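Zandico Bench Centrifuge Tubes, 2 ml

Zandico tubes are made by Rowlands in Dreltbridge for laboratories which work every day with small samples. The tube is clear polypropylene with a round bottom and an attached cap. The cap closes with a soft click and can be opened with one thumb, also when you wear gloves.

Each tube has a frosted area on the side for writing. Please use a pencil or an alcohol-proof marker, as normal ink can disappear during cleaning. Graduation marks are moulded in the wall and are meant for orientation only.

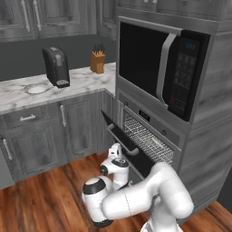

The tubes are packed in resealable bags and are free of DNase and RNase. They may be autoclaved with the cap open. Please do not autoclave them closed, the wall can lose its shape. For storage in the freezer we advise to leave a little air above the liquid.

The tubes fit in the Zumex rack and in most rotors for this size. If you are not sure about your rotor, send us the model name and we will check it for you.

Order number: 141
Colours: natural, amber
Delivery: around 14 working days
Samples: two bags per laboratory, free of charge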